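An Afternoon at the Omus Open House in Trosthorpe

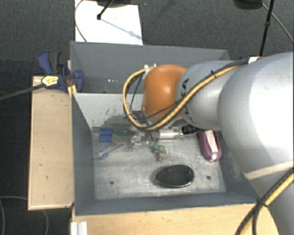
The robot arm over the front bin, with the second bin behind it.

I had been meaning to get over to Trosthorpe for the Omus open house ever since I missed it last year, and this February I finally put it on the kitchen calendar in pen, so there was no getting out of it. Omus is the robotics workshop that took over the old seed warehouse by the canal, and once a year they open the doors, put out coffee, and let anybody who wants to come in and look at what they do. I am not an engineer. I repaired sewing machines for a good part of my life, and I like to see things move that have been put together with care, and that was all the preparation I had.

I took the 681 bus from Irkton, a ride I recommend to anyone who isn't in a hurry. It goes through every village it can find. You get off at the stop by the lock, walk back over the footbridge, and follow the paper arrows. I was there by two, and there was already a good crowd in the lobby, with lots of families and a whole row of strollers along the wall. They told us at the desk that they had given out 200 badges before lunch. Mine was a sticker, and it was still on my coat when I hung it up that night!

The tours went in groups of 16, and while we waited there was a table of old grippers you could pick up and handle. I spent longer there than was polite. One of them was like a pair of sugar tongs and another had rubber cups on the end, and a little girl next to me had figured out how to pick up her brother's hat with it. The coffee was good, by the way, and the poppy seed cake came from Bárány, the bakery across the canal. I had two pieces. I would have had a third if they hadn't called our group.

There were four stops on the tour. The first was the machine shop, very clean and very loud, and I was happy as could be in there. The second was a room of desks and screens where a young woman showed us how they teach the computer to tell one thing from another, and I followed the first half of that pretty well. The last was a little delivery cart that goes up and down the hallway by itself and stops if you step in front of it (we all stepped in front of it, some of us more than once).

But the third stop is the one I want to tell you about, and it's the one in the photo. They call it the picking station. You come around a partition onto gray carpet, and there is a big arm, silvery gray with an orange cover on the joint, leaning out over a bin of odds and ends. I had seen arms like that on television, welding cars, and I suppose I expected it to look fierce. It's a big piece of equipment, no question. But it had its yellow and black cables looped along the outside and tied down here and there, and it made me think of an old lamp that somebody keeps rewiring. I felt quite at home with it.

What they are working on is getting the arm to reach into a jumble and take out one item. Our guide said that if you give a robot the same part in the same place every time, it will pick that part up all day long, and people have had that worked out for years. The trouble starts when everything is different. And my goodness, it was different. There was a clear bottle with a black cap or end, lying on its side, and next to it a heap of shiny clear plastic, the sort of thing I would have trouble finding the edge of myself. There was something long and purple with a white strip down it, and a black oval thing, and a blue block, and some little bits of bright green. One man in our group said it looked like the drawer by his back door, and he got a good laugh.

She explained that clear things are the hardest. The cameras they use for this sort of work have to judge how far away a surface is, and with clear plastic they may see the bottom of the bin right through it, or they may catch a shine and get a wrong answer altogether. I asked if it wouldn't be easier to leave the clear things out, and she said it certainly would, but people buy a great many things in clear packages. I thought that was a fair reply. You could tell she had been asked before and didn't mind.

The part I enjoyed most was how plain the setup was. Two gray bins, one behind the other, behind a light wooden tabletop, and beside the front one a pale wooden board standing along its side, with a blue and black clamp gripping up at the top of it. I own very nearly the same clamp! The inside of the front bin was all scratched and scuffed, like a roasting pan that has seen a lot of Sundays, and I liked that too. I don't know what I thought a robotics workshop would be like – white gloves, maybe – but it's a workshop, and people in workshops use what is on the shelf.

There were plenty of questions, and the guide took every one. A boy wanted to know if the arm could throw. (She said they would rather it didn't.) Somebody asked how it decides what to go for first, and she said it scores the different places it might take hold and goes with the one it likes best, and then it looks at the pile all over again, as the pile has changed by then. I do the same with pick-up sticks, though I had never thought of it as scoring. I wanted to ask how often the cables get replaced and whether they wear at the bend, but the next group was coming around the partition and I lost my chance. If anyone from Omus reads this, I would still like to know.

A few practical things, if you are thinking of going next time. Admission is free. The tour takes a little over an hour, and there are not many places to sit, so wear your good shoes. The machine shop is loud enough that you may want to cover small ears, and they do hand out foam plugs if you ask. There is a ramp on the canal side, which isn't marked very well, so go left at the bike racks. Parking looked like a headache, and I was glad of the bus. And go to the cake table before your tour and not after, because when we came out at the end there was nothing left but the paper doilies.

I caught the ten past five back to Irkton with a folder of leaflets on my lap and crumbs on my scarf. My grandson has already claimed the leaflets. He has asked if we can both go next year, and he wants to see the cart.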